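Workshop notebook, Kirside hall, upper level
October, entry opened 8:40 a.m.
Kept by K. Abeysekara. Copies to A. Karunaratne and the Drirker bench.

Purpose of entry. To record the present state of the cloth handling work and the changes to staff duties that have followed from it. Earlier pages cover the fixture trials and are not repeated.

State of the work. The Sostport linen line still depends on people for two steps: laying covers over seat backs for inspection, and taking them off again for folding. The Kolář folder accepts a cover only when the hem is presented square to the feed. The present plan is to collect demonstrations of both steps with the hand-held grippers, and to train the Drirker arm on them before any change is made to the line itself.

Total accepted demonstrations stand at 2898. Of the last batch of 1000, the review bench returned 97. The larger part of the returns were for the hem leaving the jaws before the cover was clear of the chair. A smaller part were for a second hand entering the work and moving the cloth. The second kind should not be counted against the operator without a look at the recording. Arif Karunaratne has asked that the two be logged under separate codes from now on. Agreed. Codes are H for hem and S for second hand.

Changes to duties. Four matters are noted.

The folding staff now spend the first part of each shift on demonstrations and the remainder on the line. The original schedule had this reversed. Operators reported that their wrists were tired by midday and that their later recordings were slower. The new order has been kept.

Review has become a post in its own right. It was formerly done by whoever was free, and decisions differed from one reviewer to the next. Two of the folding staff have moved to review and have asked whether the post carries a different grade. The question has gone to the personnel office. No reply at the time of writing.

The informal practice of helping a colleague with an awkward cover has been restricted during recording. This has been the least popular change. On the line, two people on one cover is normal and often faster. At the recording stations it produces a demonstration that the arm cannot use. Staff were told this at the start, but the instruction sheet did not say it, and the sheet has been corrected.

Breaks are now fixed at the stations. A. K. considers the interval too long for new operators. I have left it as it is for the present and will look at the return figures by hour before proposing anything.

Questions from staff. At the morning meeting I was asked whether the line positions will remain once the arm is running. The answer given was the one in the project letter: no position is to be removed during the trial period, and any proposal after that must be put to staff in writing first. I was also asked who owns the recordings. I did not have an answer and said so. To be raised with Sostport.

Technique, white covers. A grip taken low, near the hem, keeps the cloth straighter than a grip taken on the fold. The wide covers are to be drawn toward the operator and then lifted. Lifting first lets the cloth catch on the top of the seat back. Experienced folding staff do this without thinking and found it hard to describe. It was written down only after Arif had watched several of them and compared notes. 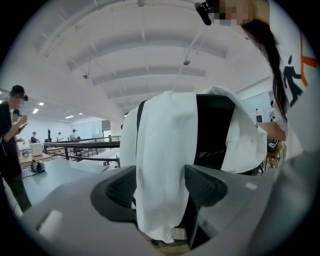
The same method has been tried on the narrow covers with less success. They slide off the seat back before the grip is firm, and the operator tends to chase the hem. For these the jaws should be closed higher up and the cloth allowed to hang before it is moved. Target for the narrow covers is 160 accepted demonstrations before the method is reviewed again.

Cleaning. Lint collects on the ribbed faces of the jaws and the grip becomes unreliable. Wipe at each break. Use the dry brush only. The damp cloth left marks on two covers, which were sent back to the laundry.

Outstanding.
Return figures by hour, K. A.
New codes H and S added to the review form, A. K.
Grade of the review post, personnel office.
Ownership of recordings, Sostport.
Spare jaw faces, to order. Drirker quoted for full jaws only; ask again for faces alone.

Entry closed 4:15 p.m. Narrow covers continue at the next session.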